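Gostport Dry August: your questions answered

Last updated Aug 10, 2019

What is Dry August?

It's a month without alcohol, run by the Ellent health project for anyone who lives or works in Gostport. You stop drinking on the first of the month and start again, if you want to, on the first of the next. Last year 259 people signed up. We chose the summer because January already has plenty of campaigns and the evenings are easier to fill when it's light.

Is it too late to join?

No. You can sign up on any day and count your month from there. Your sign-up page will show your own start date.

Does it cost anything?

Joining is free. Some people ask friends to sponsor them, and last year's sponsorship came to £3,354, all of which went towards the Ellent drop-in sessions. You don't have to raise money to take part.

Who should not take part?

If you drink heavily every day, or you get shaky, sweaty or anxious when you go without, please don't stop suddenly. It can be dangerous. Speak to your GP or a local alcohol service first and they will help you cut down safely. The same goes if you take regular medication and aren't sure how a change will affect you.
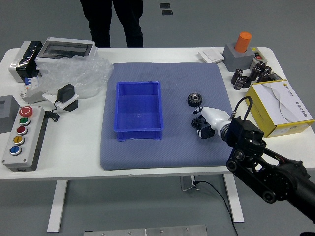
What counts as alcohol-free?

For the purposes of the month, anything labelled 0.5% or under is fine. Some people prefer to avoid alcohol-free beer and wine because the taste makes them want the real thing. Others find it the only way through a barbecue. Do whichever suits you.

What about food cooked with wine, or a sherry trifle?

A stew that has simmered for hours won't count against you. Trifle is harder — the sherry isn't cooked, so we'd say leave it. Mouthwash and cough mixture are up to you.

I had a drink at a wedding. Have I failed?

No. Mark it on your chart and carry on the next morning. Of the people who filled in our survey last year, 54 had at least one drink during the month, and most of them still said they were glad they'd done it.

You can also apply for a day off in advance on the sign-up page. It doesn't need a reason.

Where can I get a decent soft drink in Gostport?

The Pekel on the harbour front keeps a separate alcohol-free list and will serve anything on it by the half. Uchida, the noodle bar behind the station, does iced barley tea and a ginger drink that is stronger than it looks. Both give 10p off if you show your Dry August card. If you know of another place, send us the name and we'll add it.
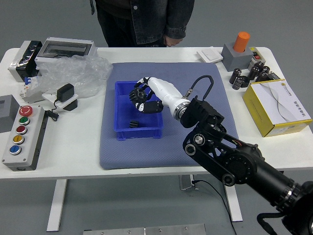
Blue storage bin on a padded mat, with a small black part inside.

Will I lose weight or sleep better?

Possibly. Many people say they sleep more soundly after the first week or so, though the first few nights can be worse than usual. Weight depends on what you have instead. Three large colas a night won't make much difference to your waistband.

How do I tell people I'm not drinking?

Most of the time "not tonight, thanks" is enough. It helps to get the first round in yourself, as you can order what you like without a discussion. If someone keeps pushing, say you're driving.

Do you run any events?

There is a walk along the sea wall every week, with tea afterwards, and a quiz at the Pekel towards the end of the month. The quiz has room for 40 people and you need to book through the sign-up page. Dogs are welcome on the walk but not at the quiz.

What happens to my details?

We keep your email address until the end of the year and then delete it. We don't pass it on. You can ask to be taken off the list sooner by replying to any of our emails.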